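Truslow Stamp Notes – read me first

Version of March 8, 2026

Hi, and thanks for downloading! Truslow is my write-up of one small tabletop job: opening a blue ink pad, stamping a round mark on a sheet of paper, and putting things back. I started it in August as a page of scribbles for my own use, and it grew. If you only want the written part, open notes.txt and skip the rest.

What's in the folder

notes.txt – the long version, 17 short sections, written as I went along and only lightly cleaned up
marks.csv – one line per stamped mark, 168 lines
words.txt – the names I use for things (pad, case, lid, sheet, board, ring, smudge)
old/ – the August scribbles, kept mostly for sentimental reasons

How I use the words

Case means the clear plastic box the pad lives in, and lid is its hinged top. Pad is the blue part only. I mixed these up badly in the early sections and had to go back through everything, so if you find a "pad" that obviously means the whole box, please tell me.

Sheet is the paper. Board is the white surface under it all. A mark is anything round on the sheet, and a ring or smudge is the same kind of thing on the board, where I'd prefer not to have one. Rings go in marks.csv too, with "board" in the second column.

The setup

I like the case in the middle with the lid up and the sheet on the near side of it. That leaves the short trip from pad to paper as the one thing you have to think about. Please don't slide the sheet right up against the case! There's ink on more surfaces than you'd expect, and a sheet with a blue edge gets thrown out at my place. 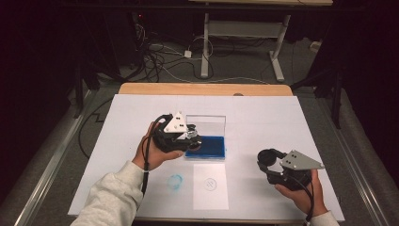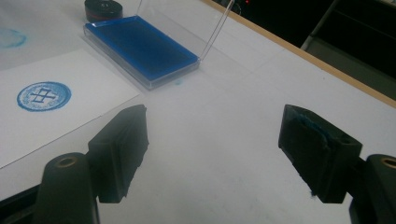
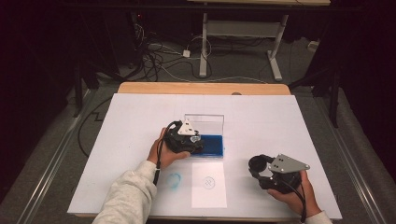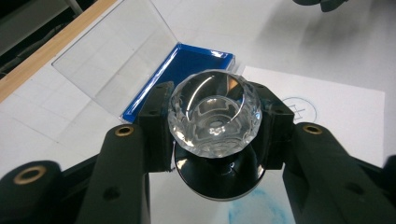

First and third: the sheet and its round mark, with blue on the board to the left of the paper. Second: the ink pad with its lid open. Fourth: the clear faceted piece over its round black disk.

About the marks

I score each one for how much of the outline came through and whether the crossed part inside can be read. Both scores are by eye, 0 to 20. A pale gray mark can still score well if the cross is there, and a dark one with a blob in the middle can't. I went back and forth on this for ages – at first I marked everything down for being faint, and then half the file looked like a failure when the marks were perfectly readable.

Position is just "center," "off" or "way off." I tried a ruler for a while and gave up on it.

Ink on the board

I wipe it between sheets if I remember. A dry paper towel spreads it into a fuzzy patch, so go in with a damp one and press before you rub. Flecks near the corner of the case are easy to miss and they love sleeves (light gray ones especially). Inky foam is a pain too, and I've stopped trying to get it fully clean.

Known problems

Lines up to 99 in marks.csv use the old spelling "centre" in places. Search for both.
Sections 4 and 5 of the notes cover the same ground. I like a bit of each and haven't merged them.
The word "stamp" sometimes means the tool and sometimes the mark. Sorry, still working through those.

Other folders that go with this one

Geerts is the matching set of notes on envelopes and labels, and it uses the same word list. Skirkon is the little script that turns marks.csv into a table you can print. It wants the header line left alone, so add any new columns at the far right.

Using it

Copy it, trim it, rewrite it for your own table. A mention of Truslow is nice if you pass it on. Corrections go in the comments on the download page, and it helps if you give the section number.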